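Nulgate sleeve fault

The Nulgate sleeve fault (also called the sleeve problem, the cuff fault or, in the project's own paperwork, Fault 63) was a recurring failure in the Nulgate laundry-folding robot, in which the machine closed its gripper on a sleeve, decided it was holding nothing, and went on pulling. It was first logged in June 2017 at the Ciruvberg workshop of the robot's maker, Pleken, and formally described in a report dated 29 January 2018. The fault damaged a quantity of knitwear, one bedside lamp and the working relations of two departments. No person was hurt, though the report classes it as a safety matter, for reasons given under Safety classification.

Background

Nulgate was meant to fold clothes on a bed. Earlier folding machines had worked at a table, with the garment fed in flat by somebody who might as well have folded it. Pleken's founder, Kilian Aebischer, held that people sort their washing on the bed and that a machine should meet them there. This was true and caused most of the trouble that followed. A bed is soft, it is covered in cloth, and the cloth on it is often patterned, so that the robot was asked to pick up one textile while ignoring another directly underneath.

The machine learned its movements from people using hand-held grippers, which carried the same fingers as the robot arm. A demonstrator picked up a garment, turned it, laid it down and started again. Demonstrations were gathered in homes as well as in the workshop, on whatever bed was available. The home programme was run by Manee Boonchu, who had strong views on tidying up beforehand (she forbade it) and kept a list of demonstrators caught smoothing the duvet.

The gripper itself was a plain two-fingered affair with parallel fingers driven through a pair of linkage arms. It judged whether it had hold of something by how far apart the fingers stopped. If they stopped early, there was something between them. If they closed nearly all the way, there was not. This rule, known as the gap test, had been carried over from Prantl, an older Pleken machine that handled boxed goods. Boxes are very good at keeping fingers apart.

The fault

Knitted fabric squashes. A ribbed cuff gripped hard enough to lift will flatten to a good deal less than its resting thickness, and on certain garments it flattened past the point at which the gap test reported an empty hand. The robot would then do what it had been told to do after a missed grasp, namely move up and away at full speed to clear the workspace before trying again. It did this with the sleeve still firmly in its fingers.

What happened next depended on the garment. A light jumper simply left the bed. A heavier one, or one lying partly beneath something else, was stretched until the stitches gave or the fingers slipped. Since the robot believed its hand was empty, it did not record a drop when the garment fell. The log for a bad morning therefore read as a series of polite misses, and for the first fortnight the fault was put down to poor aim.

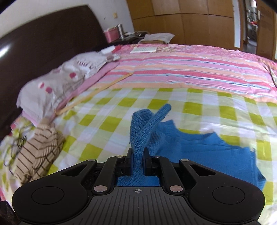

Twisting made matters worse. A sleeve that had been rolled or wrung as it was picked up presented a different thickness depending on which way the fingers met it, so the same sleeve could pass the gap test on one attempt and fail it on the next. Engineers trying to reproduce the fault on neatly laid-out samples found that they couldn't, and said so in writing, several times. Manee Boonchu's reply, preserved as an appendix to the report, was that she had never in her life seen a jumper come out of the wash neatly laid out.

Discovery

Credit for finding the cause is usually given to Apinya Saengthong, then a trainee in the test room, who had been asked to stay with the robot through a long run of missed grasps and write down anything unusual. Her note for the 30th attempt reads, in full: "It has got hold of the cardigan and does not know." The note was filed. It was read properly only after the robot threw a wet cardigan into a bedside lamp, at which point several people went back through the paperwork at once.

Her aunt, Orathai Saengthong, was one of the home demonstrators, and the two are often confused in later accounts. It was Orathai who pointed out that she could feel the cuff go thin in the hand-held gripper and habitually gave it a little tug to see whether the rest came along. Other demonstrators did much the same. The tugs were present in the recordings, but had been smoothed out as unwanted wobble before the robot was trained on them. In other words, the people had been showing the machine the answer for months, and a filter had been removing it.

The filter had been written by the motion department. The gap test belonged to the hardware department. Each was able to show that its own part was working as specified, and both did, at length.

Investigation

Pleken appointed Chanida Klinhom, who had worked on neither part, to write the report. She ran 64 trials on a bed made up in the test room with borrowed covers, using knitted garments of various weights, dropped from waist height and left as they fell. The robot lost track of a held garment in more than 30 of them. The figure is usually quoted without the observation that follows it, which is that the robot reported a satisfactory day.

The report found three causes. The gap test was unsuited to soft goods. The filter had discarded useful movement from the demonstrations. The retreat after a missed grasp was far too fast, having been set for Prantl, which had worked inside a locked cage and had nobody's lamp to consider.

A fourth matter is raised in a footnote. On patterned bedding, the robot's camera sometimes took an area of duvet for part of the garment. This did not cause the fault but did disguise it, as a garment that had just been flung across the room was on occasion recorded as still lying on the bed. Klinhom described this as "unhelpful".

Safety classification

There was some argument over whether a machine that spoils jumpers is unsafe or merely annoying. The hardware department preferred annoying. The report took the other view, on the grounds that the robot was moving quickly with a load it did not know it had, that the load might be attached to something, and that the something might be a person reaching over to help. A sleeve around a wrist was named as the case to worry about. It was never seen in testing, and the report is careful to say so.

As an interim measure all Nulgate machines were limited to a slow retreat and the home trials of the robot were stopped. Demonstrations with the hand-held grippers went on as before, the people holding them being generally aware of what they had picked up.

Remedy

The repair came in 2 parts, issued together. The gap test was replaced with a check that weighed the load on the arm after a small lift. A short tug was also added after each grasp, copied from the unfiltered recordings. If the tug met resistance, the robot stopped and let go.

The tug worked well enough on jumpers. It was less happy with thin cotton, where it tended to pull the garment off the pile it had just made, and with socks, which it lifted, doubted, put down and lifted again. A setting to switch it off for light items followed and was itself the subject of a later fault, generally held to be the less interesting one.

The retreat speed was lowered for good. Folding a full load took noticeably longer as a result, and Aebischer is reported to have complained that he could now do it faster himself. Boonchu is reported to have invited him to.

Aftermath

Nulgate returned to home trials but was never sold in any number, for reasons of price that had nothing to do with sleeves. The raw recordings, tugs and all, were kept, and Pleken's later grippers were trained on them without smoothing. Apinya Saengthong's note was pinned up in the test room and stayed there until the workshop moved.

The name Fault 63 refers to its place in the project's fault list. Fault 62 was a squeaking hinge. It remains open.

See also

Prantl (box handler)
Gap test
Pleken
Duvet confusion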